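Ollina Soriano
Thursday, 7:40 am

OK friends, it's cold brew season and I have thoughts. A whole thread of them! Grab a glass.

1/ I've been making mine at home for 9 summers and it still makes me happy every single morning. You need coffee, water, a jar and a night's sleep. That's the whole list.

2/ Grind coarse. Coarser than you think! Mine looks like raw sugar. When I was new at this I used the fine stuff from the back of the cupboard and drank mud for a week.

3/ Serve it small. This stuff is strong, and a little cup is plenty before breakfast.
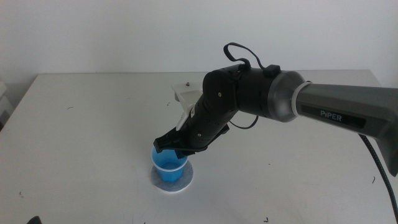 Small blue cup, white coaster.

4/ Beans: I've been on the Prilora dark roast since July and it's SO good cold, kind of chocolatey with a bit of orange peel at the end. The Anow blend is nice too, just lighter. I like that one with milk.

5/ Steep for 17 hours. I've tried shorter (thin) and I've tried two full days (like licking a fence). I start the jar in the afternoon when I clean up from lunch and strain it the next morning in my pajamas.

6/ Strain twice, first through a sieve, then through a paper filter. The second pass is slow, so go water the tomatoes or something. Don't squeeze the grounds!!

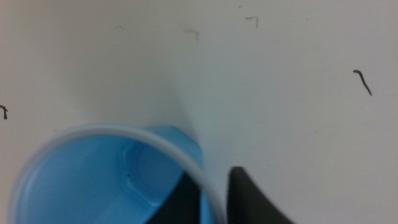 Can you heat cold brew up?
Sure, warm it gently in a small pot and take it off before it boils. It comes out smooth and mellow, lovely on a rainy day.

7/ Ice. Freeze some of the coffee in a tray and use those cubes, and your last sip will be as good as your first. I got this from my aunt, who does it with tea as well.

8/ Old grounds go on my hydrangeas. Do they do anything? No clue, but the yard smells amazing.

9/ Tell me your ratios! I'm at 300 grams of coffee to a big jar and I know some of you go way stronger. Next week, iced tea.

Comments

beanpatch: 400 grams here, same size jar. I don't sleep much

mornings_on_maple: The coffee ice cubes!! Filling a tray tonight

tidepool77: Does decaf work the same way?

Contact | © Ollina Soriano | Back to top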